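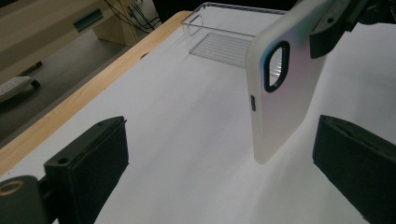

Phone cases, laundry and a very long lunch: my afternoon at the Skiltgate open day

I've wanted to get inside the Skiltgate building ever since they put the big windows in, so when the August open day was announced I signed up that same evening. The question I brought with me was the one I ask at every one of these things: can a machine do my chores yet? Or, failing that, can it do the boring half of a shop job, the packing and sorting and hanging things on hooks?

Short answer, no. Longer answer, it's a lot closer than when I went to the Fonach fair, and I had a great time finding out.

Getting there was easy enough. Take the 15 bus to the end of the line and walk back past the tire place. Parking was a mess by noon, so I was glad I left the car at home. They had name stickers at the door and coffee in the lobby (good coffee, too, with real milk), and a board on the wall saying they'd logged 3,359 practice runs on the packing job since spring. I stood there trying to decide if that was a lot. My sister worked a mall kiosk for two summers and I bet she beat it by the Fourth of July.

The packing job was the part I liked best. You've got a white tabletop, a shallow clear plastic box near the back of it, and a phone case. The case I got to see up close was a pretty one, frosted white with a bit of a pink and lavender shimmer and a fat black rim around the camera hole. It was hanging straight up and down from a black gripper jaw, held only by its top edge, with its bottom end off the table, while the two padded fingers of the hand-held gripper stood wide open in front. I could have watched that one table all day.

A phone case is a sneaky thing to pick, by the way. It's thin and it bends, and the clear box it's supposed to go in is hard even for me to see when the light hits it wrong. I asked the guide about that and she said see-through stuff is one of their biggest headaches. They teach the machine by having people do the job themselves with the hand-held gripper, over and over, and then letting the arm have a try. She let us take a turn with a practice one. I squeezed, I grabbed the case, I felt very proud, and then I dropped it on the floor. The kid after me got it on the first go. Of course he did.

When the arm worked by itself we watched 4 tries. Two went in nice and flat. One ended up leaning on the side of the box, and one slid right back out of the fingers. It was also slow! I mean really slow, like watching somebody thread a needle in mittens. A woman near me who runs a gift shop said she'd take slow if it would work through the night, and I can see her point, but you'd still need a person to come in each morning and fix the leaners.

Upstairs was the household room, sponsored by Baysal, who make the washing machines. Towels went fine. The arm picked one up by a corner, laid it out and folded it in half and in half again, and everybody clapped. Then somebody asked for a fitted sheet and the whole room laughed, including the staff. Socks were so-so. It can match them if they're very different colors, which mine aren't.

I skipped the dishwasher talk because the line was out the door – a guy coming out told me they only do plastic cups for now.

Lunch was in the yard and took forever. Sandwiches, chips, and a veggie option that ran out. Plustik had a booth out there with little storage bins made from old bottle caps, and I bought two for the garage. They're sturdy. I sort of wish I'd gotten the bigger size.

My sticker said visitor 131 and that was before one o'clock, so I'm guessing they'll do it again next summer. If you go, go early, do the downstairs tables first while it's quiet, and ask to try the hand gripper, even if there are kids waiting. It'll change how you feel about slow robots. I came home and put a phone case back in its drawer in maybe one second, without looking, and felt like a genius.

As for the laundry, it's still in the basket. I'd pay decent money for the towel folder if it came with wheels and could get up my stairs, but the guide just smiled when I asked about stairs.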